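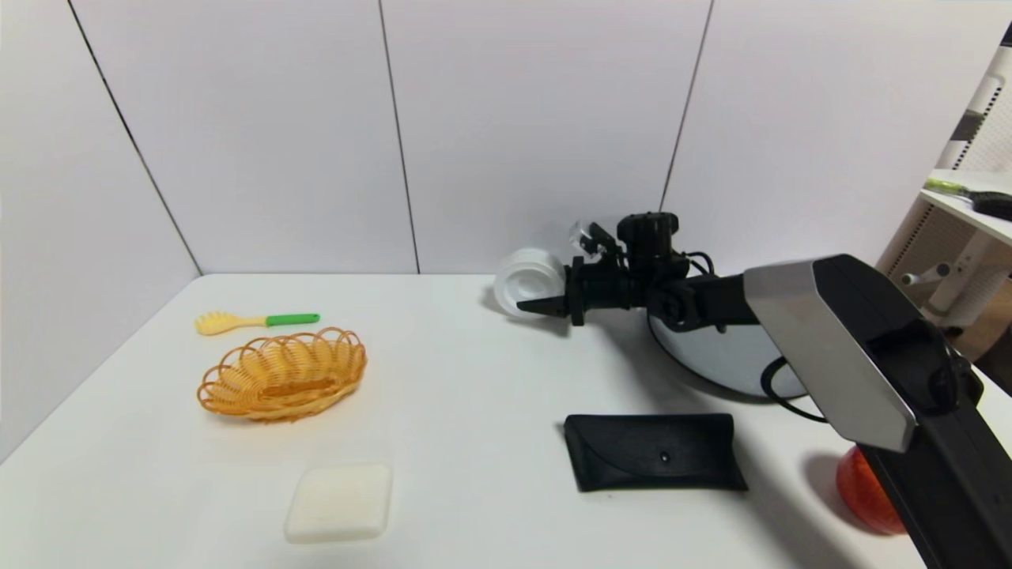

Guides > Shared Kitchens > Cunell House > Section 5: Worktop and Small Items

Overview Getting Started Worktop Storage Laundry Contact

5. Setting Out and Clearing the White Worktop

This section applies to the white worktop in the shared kitchen at Cunell House and to the small items kept for use on it. Residents and visiting groups are asked to read it before their first booking. The care of the hob, oven and refrigerator is dealt with in Section 6.

5.1 Before you begin

The worktop is to be left clear at the end of every booking. If items from an earlier booking are still in place, move them to the side shelf before setting out your own, and enter the fact in the kitchen book. Please do not put another group's belongings in the cupboards, where they may be overlooked.

Wash your hands and roll back loose sleeves. Bags, coats and outdoor shoes must not be placed on the worktop at any time.

5.2 Wiping down

1. Remove everything from the surface, including items that appear clean.

2. Dampen a soft cloth with warm water and a small amount of washing-up liquid. Wring it out well.

3. Wipe from the wall towards the front edge in straight, overlapping strokes. Take particular care along the line where the worktop meets the wall panels, as crumbs collect there.

4. Wipe again with a second cloth and clean water.

5. Dry the surface with a tea towel and leave it for 5 minutes before setting anything down.

CAUTION: Do not use scouring powder, wire wool or bleach. The finish will dull and cannot be restored by polishing.

NOTE: Tea, turmeric and beetroot stains should be treated at once. Apply a paste of bicarbonate of soda and water, leave it for 20 minutes and rinse. If a mark remains, report it to the Clivalthorpe office and do not attempt a second treatment.

5.3 Setting out the small items

1. Place the woven basket towards the back of the worktop. It is intended for bread rolls, wrapped biscuits and whole fruit with a firm skin. Line it with a paper napkin before use if the food is unwrapped.

2. Set the serving plate to one side of the basket, with enough room between the two for a hand to pass. The raised rim is shallow, and the plate is therefore unsuitable for anything served in a sauce.

3. Lay the spaghetti server flat, with its handle pointing away from the hob. It is made of plastic and must not be left standing in a hot pan or rested on the edge of one.

4. Place cleaning blocks and sponges together, well away from food. The pale block is for crockery. The black foam block is for the worktop and the wall panels only, and must never be used on anything from which food is eaten.

5. Check that nothing overhangs the front edge.
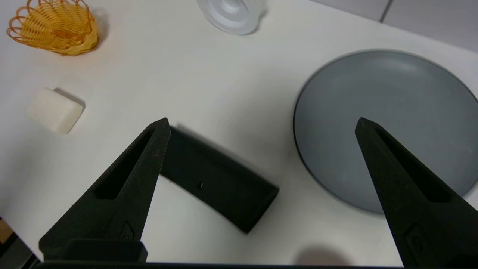 Fig. 5.2 Grey plate, woven basket, pale block and black foam block on the white worktop.

CAUTION: The two kinds of block are not interchangeable. If there is any doubt as to which has been used on a plate, wash the plate again with a fresh sponge and dispose of the old one.

5.4 Cleaning the small items

Woven basket. Shake out the crumbs over the bin, then turn the basket over and tap the underside. Rinse it under a lukewarm tap and use a soft brush between the strands and inside the loops of the rim. Leave it upside down on the drainer. The basket must not go in the dishwasher, and heavy items should not be stacked inside it, as the rim will be pushed out of shape.

Plate. Wash by hand or on the lower rack of the dishwasher. Dry both faces before putting the plate away – a damp base will leave a ring on the shelf.

Spaghetti server. Starch dries hard between the prongs. Soak the head in cold water directly after use, then wash it in the usual way. A server with a bent or broken prong should be withdrawn and reported.

Blocks and sponges. Rinse until the water runs clear, squeeze gently and stand on edge to dry. Do not wring or twist them. Replacements are ordered from Nuritz in packs of 38 and are stored in the cupboard below the sink.

5.5 Personal belongings

Spectacles, glasses cases, keys and telephones should be kept off the worktop while food is being prepared. Dark cases are easily gathered up with the cleaning things when a table is cleared in a hurry, and the covering of many of them does not stand up to water.

If a case has become splashed:

1. Remove the spectacles and set them somewhere safe.

2. Blot the outside with a dry cloth. Do not rub.

3. Leave the case open at room temperature. Keep it away from radiators.

4. Wipe any snap fastener dry before closing the flap.

Belongings found after a booking are held at the Clivalthorpe office until the end of October. Items not claimed by then are passed to the Ostapchuk charity shop.

5.6 Clearing away

1. Return the basket and plate to the middle shelf, with the plate underneath.

2. Hang the server on its hook.

3. Place the blocks in their trays beside the sink, one tray for each kind.

4. Repeat the wiping procedure in 5.2.

5. Sign the kitchen book, noting any breakage or shortage.

NOTE: At least 2 clean cloths must be left for the next booking. Used cloths go in the laundry bag behind the door.

Section revised Friday, September 20, 2024

Contact the Clivalthorpe office | © Cunell House | Back to top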